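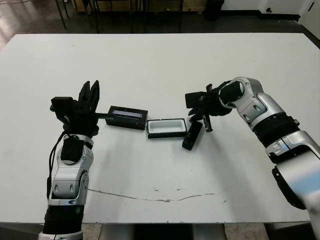 Faut-il appliquer le vernis Enine sur un plateau de table déjà usé ?

Sur un plateau blanc simplement terni, le produit se défend. Dès que la surface est entamée, gardez votre argent.

J'ai acheté le kit de rénovation Enine de chez Plitow en février, après avoir lu partout qu'il rendait un meuble « comme neuf ». La formule m'agace d'avance. Le kit contient un flacon de vernis mat, un rouleau en mousse, 2 feuilles abrasives et une notice traduite à la va-vite, où l'on vous demande de « laisser reposer la table dans le calme ». Il n'y a pas de gants, alors que la même notice les exige.

L'odeur est supportable fenêtre ouverte. Le rouleau, lui, perd de petits bouts de mousse dès le premier passage - j'ai fini avec un vieux rouleau laqueur qui traînait au garage, et le résultat a été nettement meilleur. Comptez 2 couches et 4 heures d'attente entre chacune. J'ai tenté de gratter sur ce délai, mauvaise idée : ça colle, ça marque, et il faut reponcer.

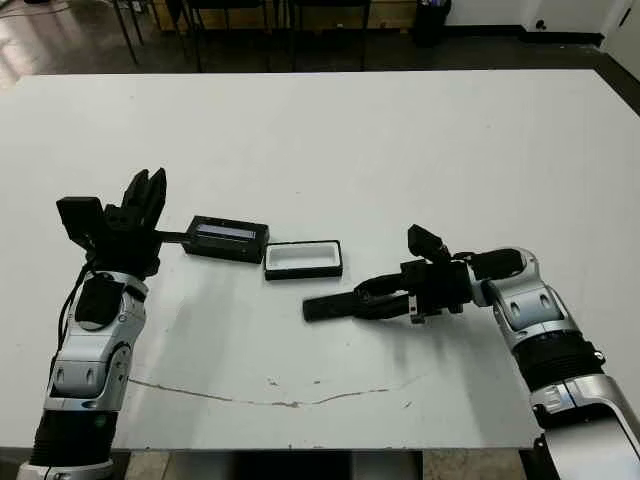

Le blanc est la couleur que Plitow met en avant sur sa boîte, et c'est à mon avis la plus ingrate. Une petite table d'appoint pardonne tout, on croise le rouleau sans réfléchir. Sur un grand plateau blanc comme celui de la photo, il faut garder un bord humide d'un bout à l'autre, et le vernis Enine tire trop vite pour cela. Chez moi, les reprises se voient en lumière rasante, surtout le matin. Le vendeur parle d'un « effet autolissant ». Je le cherche encore.

Côté solidité, la boîte annonce 1000 passages d'éponge. Je ne sais pas qui tient l'éponge. Sur ma table de cuisine, une casserole posée un peu vite a laissé une trace que rien n'enlève, et le café part si on s'en occupe tout de suite. Pour un bureau, ça ira.

J'avais utilisé auparavant le vernis Candthorpe, plus épais, plus pénible à étaler et plus lent à sécher. Il a tenu. Le Trajkovski, je ne l'ai essayé que sur une chute : joli mat, mais il jaunit près du radiateur.

Je finirai le flacon Enine sur les étagères du cellier. Pour la cuisine, je reprends du Candthorpe.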